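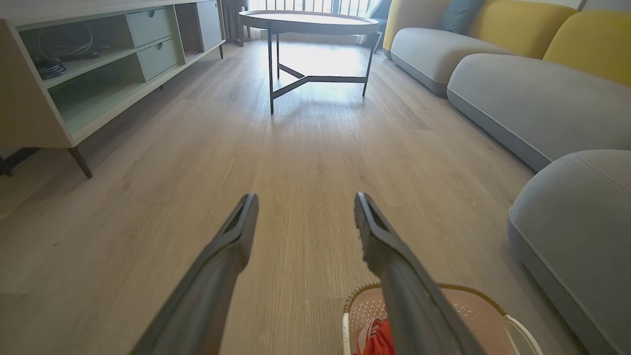 Went to the Tekau open day (long post, sorry!)

Filed under: Home Robots > Shows, Visits & Meetups
Posted in June by skokska_fan
2 min read

Well, I finally made it to the Tekau open day, and what a friendly bunch they are! They have a whole living room set up, with a big gray and yellow sofa, a round coffee table and a long low TV cabinet, and the arm goes about tidying it while you stand there with your coffee. The job when I came in was the basket on the floor with something red in it. Vesela Kadrić ran the demo and must have answered the same question from me three different ways, bless her. She told us they've logged 3,887 pickups in that room since they moved in, and 2,322 of those went through with no help from a person. I stayed for over 39 minutes and would have stayed longer if my ride hadn't been waiting.

marnie_b
Lovely write-up, thank you! I do have to grumble a little about those numbers though. That leaves an awful lot of pickups where somebody stepped in, and I wouldn't want to babysit a machine through my laundry. The Lusley demo I went to felt further along to me.

skokska_fan
Fair enough, but Lusley had theirs working at a table, didn't they? Down on the floor, with daylight bouncing off the planks like that, has to be harder. Vesela said the shine gives them more grief than the furniture does.

oldgearbox
I'm with marnie on this one. Soft stuff in a basket is the hard part, and long skinny fingers like those would snag on my sweaters, I'm sure of it. Did they let it try the drawers? The pulls are just little half-moon cutouts and I'd love to know how it copes.

skokska_fan
Not while I was there, and I kicked myself on the way home for not asking!

marnie_b
Ask about the cables on the open shelf too, if you go back. My Tudose vacuum would have eaten those by lunchtime.

oldgearbox
Mine too. Are they doing another one of these in the evening? I can't get away before 5.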